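February 27, 2019

Table 2, demo collection for the Wastgate set. Goal was 90 good episodes before the end of the day. We got there, but only after throwing out most of the first hour.

Morning went to the teleop lag. The leader arm was dropping packets whenever the logger flushed to disk, so the follower would hang and then jump. Moved the logger to the Findano box and set the flush to every 200 steps. No jumps after that. The early episodes are still on the drive under `bad_lag`. Please don't merge them, even the ones that look fine. The timestamps are off and the policy will learn the pause.

Task list is the same as last time: pick and place with mixed clutter, container reach, plate transfer. Prompts are read off the sheet before each episode and typed in as spoken. I shuffled the objects by hand every 10 episodes. On the last run in June we left the layout alone too long and the model learned where the fruit was instead of looking for it.

Notes for whoever labels:

- Mark the start at first arm motion, not at the key press.
- If the operator backs off and tries again, keep it and tag it `retry`. We want those.
- If the gripper bumps the rim of a container hard enough to shift it, tag it `contact`. Don't drop it.
- Three prompts say "bowl" and the others say "container" for the same object. Leave both in.

Reaching down into the small container is still the slow one. From the side view it's hard to judge finger depth, and the operator tends to stop high and creep down. The wrist view helps once the fingers are over the rim. I tried it with the side monitor turned off and the motion was smoother, though I only did 3 that way, so I wouldn't lean on it.

Exposure was fixed on both cameras. White table and white arm together still fool the auto setting, so leave it on manual. The Ekström lamp stays where it is until the set is finished — the tape on the floor marks it.

To do: back up to the Nukon drive, check the gripper width channel for gaps, redo the plate transfers with the plate nearer the operator.
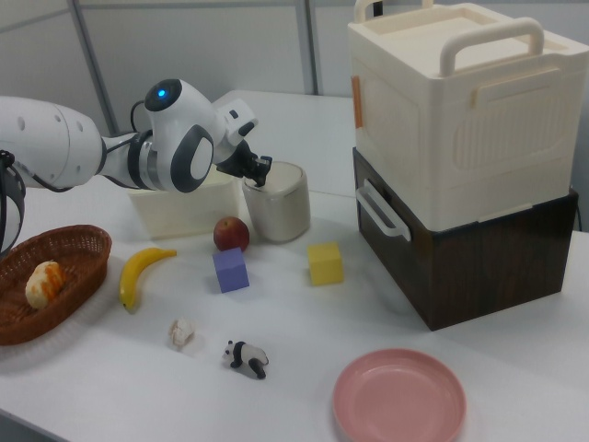
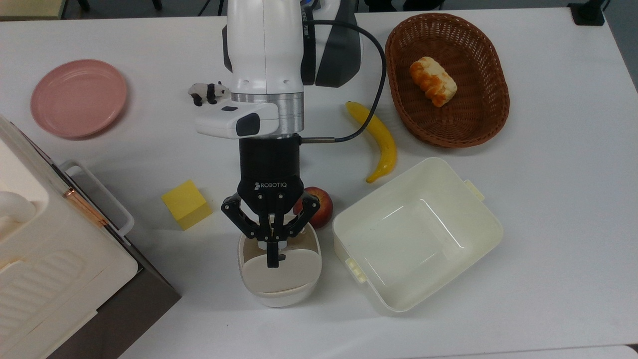

Container reach, both views: fingers down in the small cream container, apple and panda left out on the table as clutter.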